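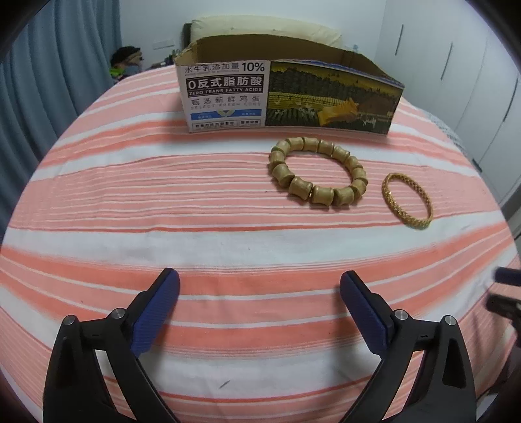
Sobia Khattak
Posted in Closets & Small Storage | Pratlow Community Help | 642 views | December

Can I keep a wood bracelet and a gold bangle in the same cardboard box?

Hi all! I'm finally going through the drawer where all my bracelets ended up and I've got two I wear constantly, the pale wooden bead one and the thin gold bangle with the lattice pattern. They've been living in a tangle with hair ties and a phone charger and I'd like them to have a proper home before my sister comes to stay and takes over that drawer.

I've got a little cardboard food box I was going to use (the one behind them on the bed, with SELECT FRESH EGGS on the front). I like the lettering and it's a good size for the shelf by the mirror. My plan was to line it with some leftover felt and just drop both bracelets in, plus a couple of rings later on.

Then my aunt told me wood and metal shouldn't be stored together, something about the wood drying out and the metal going dull, and now I'm second-guessing the whole thing. She also says cardboard is bad for jewelry, full stop, but she says that about a lot of things.

So, is the box okay or am I going to ruin something? The bangle was a gift and I don't know if it's solid or plated, there's no stamp I can find. The beads don't feel varnished to me. The room gets pretty dry in winter with the heat on, if that matters. And how do I clean the bangle? There's hand cream stuck down in all the little gaps in the pattern and wiping it does nothing.

Thanks!! I already looked at the Onell jewelry trays and they're lovely but I'm not spending that on two bracelets.

Benedita Serrano
Member, 2,000 points | 5 people found this helpful

I love a reused box, so I'm biased, but I think you're fine with a few changes.

What I'd worry about most is the two pieces rubbing. That openwork pattern on the bangle has edges, and unvarnished wood marks really easily. I had a wooden bracelet that picked up a whole row of tiny dents from sharing a dish with a chain bracelet, and I only noticed when the light hit it. So put something between them! Cut a strip of cardboard for a divider, cover it with your felt, wedge it in the middle. Or pop the bangle in a small cloth pouch, which I'd probably do anyway if it turns out to be plated.

On the box itself, wipe the inside with a barely damp cloth and let it sit open for a couple of days before you put any felt in. Give it a sniff. If it still smells like food I'd skip it, wood holds on to smells like you wouldn't believe (mine smelled of curry powder for most of a summer). Ordinary cardboard can dull some metals over time, mostly silver and brass, so do line the sides as well as the bottom, and don't glue the felt. Double-sided tape at the corners is plenty. Glue fumes in a closed box are no good for anything.

Dry air: the beads could use a tiny bit of oil now and then. I use the Bastos board oil I already have for my cutting boards, one drop on a soft rag, rub each bead, leave it overnight on a paper towel. Try it on one bead first, pale wood can go darker and you may not like it.

For the bangle, lukewarm water and a drop of dish soap, let it soak a few minutes, then go over the gaps with a very soft toothbrush. Baby ones are great. Rinse, pat dry, then leave it out till the gaps are dry too. Please don't use toothpaste or baking soda on it while you don't know if it's plated, they're scratchy and you could go right through.

And put the hand cream on before the bangle and wait a bit. I never remember either.

Wichai Jitpraphai
Member

Just use a saucer. Mine have been on a saucer together for years and the wood one looks the same as ever. Grallik polishing cloth for the metal.

Sobia Khattak
Original poster

Thank you both! Benedita, I did the sniff test and it doesn't smell of anything much, so I'm airing it on the windowsill and I've cut a divider that is nearly straight. The soap and toothbrush worked on one side of the bangle and I'm doing the other side tonight. I won't try the oil until I've found a bead I don't mind going darker. Wichai, I have a cat, so no saucers for me.

Benedita Serrano

Oh no, definitely no saucers then. Tape the bottom flaps of the box from the inside before the felt goes in, I forgot to say that.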